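3.2 Setting and Participants

The study was carried out at Sallton, a residential community for older adults operated by the Kedel Foundation. Seventy-seven residents took part. Recruitment opened in November and was led by Bravo and Hyun, who met with residents in small groups and answered questions before consent forms were signed. Residents who received all of their meals in the nursing wing were not eligible, as their menus are set by clinical staff.

Participants were assigned to one of two meal arrangements. The first group ate in the main dining hall at fixed times. The second group collected a packed meal and chose where to eat it, either in their own rooms or at tables in the shared lounges (Figure 2). Both groups were offered the same dishes on a rotating menu. Appetite, time spent at the table, and contact with other residents were recorded in a meal diary kept by each participant.
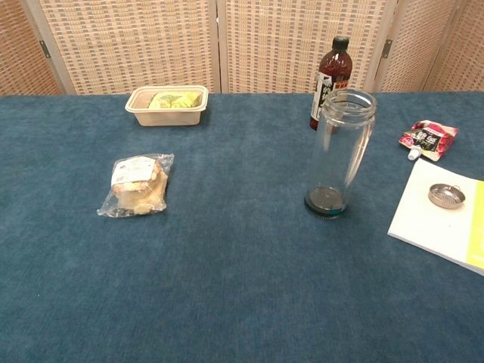
Figure 2. Table with cloth, folding screen, and a meal in a disposable container.

3.3 Measures

Loneliness was measured with a short questionnaire adapted from Wiegand and Fröhlich, in which each item is scored from 1 to 5. Two items on telephone use were dropped after the pilot, when several residents reported that they did not understand them. Diaries were coded by two readers working separately, and differences were settled by discussion with Bauerfeind. Entries that gave no time of day were kept for the analysis of appetite but left out of the analysis of meal length.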